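Minutes of the Meeting of the Play Kitchen Working Group
Date: June 18, 2021
Place: Simine house, upstairs room
Chair: Rhona Carnegie

1. Minutes of the last meeting
The minutes were read and accepted with one correction. In point 4, "soup pot" must be "colander".

2. Money
The Chair reported that 1268 euros are left in the account. From this sum, 830 is already reserved for the shelves from Van Wijk, and the invoice is expected in July. It was agreed that no larger purchase will be made before the invoice is paid.

3. Table set for the Vakivness lending box
The group discussed which toy food and kitchen pieces will go together in one lending box. The proposal is a plate, a small blue bowl, the ketchup bottle, the orange slice and the green colander. The Chair reminded that every piece should be easy to recognize for children who do not yet know the words in the new language.

There was a longer discussion of the colander. Some members find it too big for the box. Others said that it is the piece with the most use in play, as children put all the other food in it. The holes need to be cleaned with a soft brush before the box goes out, and this sentence will be added to the cleaning sheet.
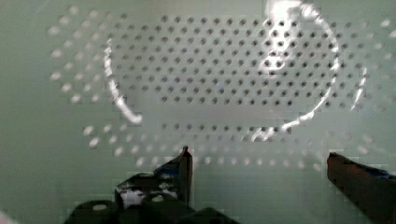
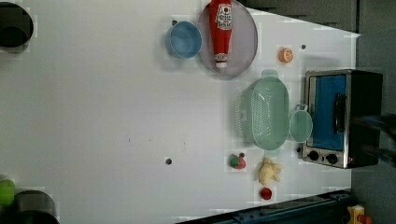 The table with the ketchup bottle laid across the plate: 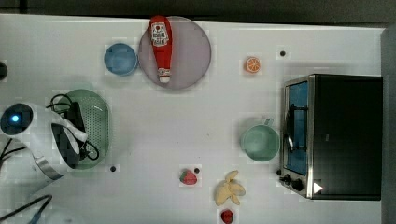
Drikness remarked that the colander should stay, but that one slice of orange is too little for a game in which children have to share. In the last box the families wrote the same thing on the return form, and it would be a pity to hear it again. Drikness also asked if some bread or an egg could be added.

The Chair answered that more food is possible if the total stays under 200 euros. The proposal was accepted, with one vote against. The colander stays in the set.

4. Labels
The picture labels are not ready. The printer offered 797 labels for the price of the smaller order, because this is what remains on the roll. The group accepted the offer. The words will be checked one more time, especially "bowl" and "plate", which were exchanged on the first proof.

5. Other matters
The key of the upstairs cupboard is still missing. Members are asked to look in their bags.

The next meeting will be in July. The Chair will send the date by email.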